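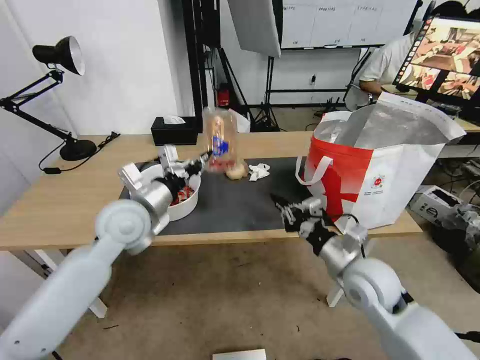 Flendbyの双腕ロボットが止まらなくなったのは、5月の木曜日、午後4時過ぎのことだった。正確に言えば、止まったはずの左腕がもう一度動いた。けがはなかったが、同社はその日のうちに作業をすべて中断した。

現場の責任者を務めるアナスタシア・テオドラコプロスさん(Anastasia Theodorakopoulos)に、当時の経緯を聞いた。

課題は、机の上の品物を買い物袋に入れるというものだった。その日は朝から267回の試行を予定しており、258回目で左の手先が物をつかんだまま固まったという。

「画面には保護停止と出ていました。手順書では、保護停止なら近づいてよいことになっていたんです。それで私が机の横に立って、つかんでいた物を外そうとしました」

手を伸ばしたところで、左腕が14センチほど持ち上がった。テオドラコプロスさんは後ろに下がり、席にいた同僚が非常停止ボタンを押した。

「速くはなかったです。ただ、動くと思っていないものが動くと、人は反応が遅れます。私も声が出ませんでした」

原因の調査には、制御ソフトを担当するKrishnanと、手先の部品を納めたAnsteadが加わった。記録を突き合わせると、手先との通信が途切れて保護停止がかかり、通信が戻った時点で停止が自動的に解除されていた。腕には途中だった動作の指令が残っていて、それがそのまま実行された。
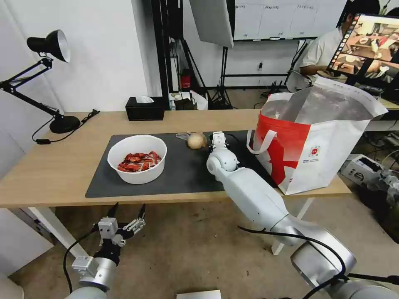 通信が切れた理由は、手首の近くを通るケーブルだった。腕をひねった姿勢を繰り返すうちに、コネクターの根元で線が傷んでいた。

「ケーブルは消耗品です。傷むこと自体は想定していました。問題は、直ったときに勝手に続きを始める設定のほうです。導入したときに誰が有効にしたのか、記録が残っていませんでした。私も確認していません」

自動解除は、短い通信の乱れで作業が止まるのを避けるための設定だった。以前の設備では役に立っていたと、テオドラコプロスさんは認める。その設備では腕が柵の中にあり、人が手を入れることはなかった。

現在は自動解除を無効にし、停止のあとは残った指令を破棄して、人が操作盤で復帰させる。腕の届く範囲に入るときは、保護停止の表示が出ていても非常停止を押す。手首のケーブルは100時間ごとに点検し、曲がりがきつくならないよう固定の位置も変えた。

「手間は増えました。一日にこなせる回数は減っています。減った分を取り戻せとは、今のところ言われていません」

再開後にも保護停止は何度か起きているが、腕が勝手に動いた例はない。ただ、復帰の操作を急いで手順を飛ばした担当者が一人いた。テオドラコプロスさんはその件も報告書に加えた。

同じ構成の設備はClustholmの拠点にもあり、設定の確認を進めている。古い手順書がまだ壁に貼ってあったので、それは先週はがしてもらったそうだ。

お問い合わせ | 無断転載を禁じます | ページの先頭へ戻る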